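January, notebook, cup table

Moved on to the white cup and the yellow stick this afternoon, after all that fuss with the tray. Kettle's on, so I'm writing this up before I forget which bits mattered.
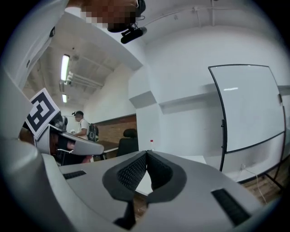
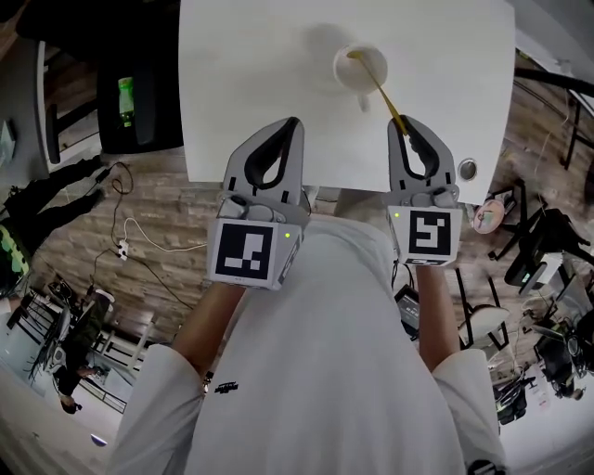

Stoyanova
Workshop notes and stores, Gusard building

Right, the cup first. We've got 6 of the white ones from the Fivitz order and I had assumed they were all the same, but they aren't! One has a rim that isn't quite level, you can feel it if you run a thumb round, and it rocks a tiny bit on a hard surface. I've put a pencil cross on the bottom of that one and moved it to the tea shelf, where it can rock as much as it likes. The other five are fine. Please don't bring the crossed one back to the table because it looks clean.

Handle position: I've been leaving it pointing towards whoever is at the table. It started as an accident, but I've got used to it and it makes it very easy to see if the cup has been turned (the handle on these is small, so a slight turn doesn't jump out at you otherwise). The cup sits on the upper part of the table, a little right of the middle. I did wonder about marking the spot with tape and decided against it, as the last lot of tape left a sticky line that took me half a morning and most of a bottle of Dustolico to get off. If anyone wants a mark, use the soft pencil and rub it out afterwards.

Now the yellow stick. It's thin, and I like the colour very much because you can find it again when it rolls. And it does roll! We lost one under the storage rack last week and I only found it because I was down there looking for a pen lid. Going into the cup at a slant is fine, tip over the rim and then down. What I want to avoid is dropping it in from high up, partly for the noise and partly because an empty cup is lighter than you'd think and a stick landing hard on the inside edge shifts it. Low and slow, then let the rim do the work. Holding it by the bottom end feels wrong for the first few goes - I kept wanting the middle - but it does leave more stick to steer with.

Sticks in the jar at the time of writing: 7. There ought to be more, so if you've got one behind your ear or in a coat pocket, jar please.

The table. Wiped it down before starting, and again after, with a dry cloth only. White on white is a bit of a trial, I'll be honest with myself here. A white cup on a white top mostly shows up by its shadow, which falls to the left and is nice and soft with the long tubes on. I tried a dark mat under it for a few minutes and it was much easier on the eye, but the cup slid about on it, so back to the bare top. I might try the grey felt from the Fivitz box next time, if it hasn't been cut up for chair feet.

Mind the round metal grommet near the right-hand edge. It's the one place where a stick can get itself stuck upright and then ping out when you catch it with your sleeve. Push your sleeves up before you start anyway. White cuffs pick up every pencil mark on that surface and I've washed my overshirt twice this week.

Chair stays on the left, well clear. I keep meaning to find a better home for water bottles, something with a lip round it, away from the table. For the moment, anywhere you like so long as it isn't next to the cup.

Lights: all on. I asked about the tubes in the recessed bit of ceiling, because one of them has a hum that comes and goes, and I've written it in the maintenance book as job 167. It doesn't bother the work at all, it only bothers me. The pipes up there want dusting too but that needs the tall ladder and I'm not going up with nobody at the bottom.

For next time:

Grey felt under the cup, try it
Rinse the 5 good cups and dry them properly, inside as well
Order more yellow sticks, same thickness (the fatter ones fill the cup too quickly)
Get the jar a lid
Fresh dry cloths, the blue one sheds

Tray goes back out after that, and I want the cup put away before it does.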